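Gudgate patch cable, yellow

I've been selling these through my little shop for a while now, and they're still the cable I grab first when I'm wiring up a switch at home. Yellow is so easy to follow through a mess of black cords (my own closet is proof!), and the plug is see-through, so you can peek at the wires inside before you click it in.
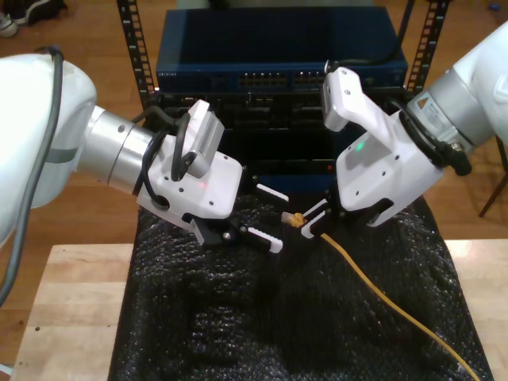

Gudgate patch cable in yellow, with a blue switch on the rack behind.

It's a regular Ethernet cable with an RJ45 plug on each end. I stock it in a bunch of lengths, up to 200 inches, and if you're stuck between two, go for the longer one – a loop of slack is so much nicer than a cable pulled tight across the back of a rack. Item number is 603 for the short ones and 1276 for everything else.

Orders go out from the Starau shop. Hilkka Kinnunen does the packing and she coils them loosely, so please don't yank the tie off! Black and gray should be back by December. Need a big batch for an office? Write to me, Siiri Lehtinen, and I'll work out a price.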